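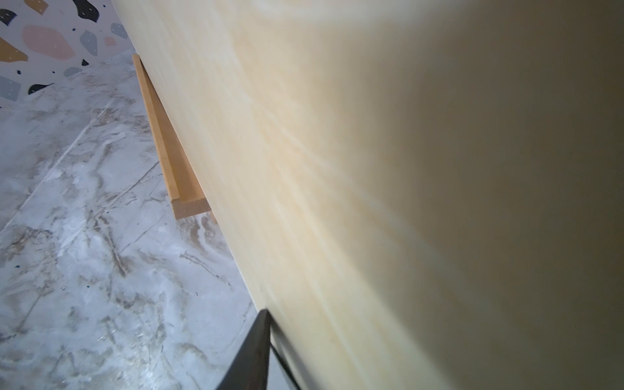
Wrist cam, bench 2, panel at the finger. Tray behind it on the left.

28 Nov 2018

Open day at Hollis. Doors at 11, first visitors somewhat before that, as they had found the side entrance and the biscuits.

Bench 2 ran the panel demo on the Zelteo controller, with the wrist feed up on the big monitor so people at the back could see something. What they mostly saw was beige. With the panel this close the camera has very little else to look at, and it goes soft besides. One man asked if the screen was broken. I said it was a close-up. He said of what. Fair.

The marble-pattern surface and the terrazzo backdrop got more compliments than the arm did. A couple from Pivudside wanted to know where we bought the terrazzo print. I have now given more technical support on tabletop decor than on motion planning.

Notes for whoever runs it next:

- Shadow on the right side of the panel is heavy, goes to olive brown at the far right. Edge finder should stick to the left edge, where there's contrast. Don't let anybody "improve" this by using the whole panel.
- Glare on the marble pattern near the finger, bottom of the view. Try the lamp lower, or turn it to the wall. Not both at once or we won't know which did it.
- The veins are long and fairly straight in places. If the line detector starts reporting edges out on the tabletop, check those first before blaming calibration.
- Tray is mostly hidden behind the panel from this pose. Visitors kept asking what the tray was for. Need a sentence ready. I used three different ones.

Ran the routine 8 times for the public. Log has 96 entries, many of them me pressing pause while somebody's child got a closer look at the stop button. The stop button works, by the way. Tested by age group.

The Plarnum people asked for a repeat in January, with a second view on the monitor. I said yes before checking whether we own a second monitor cable.

To do: find cable. Order biscuits, hide them from the side entrance.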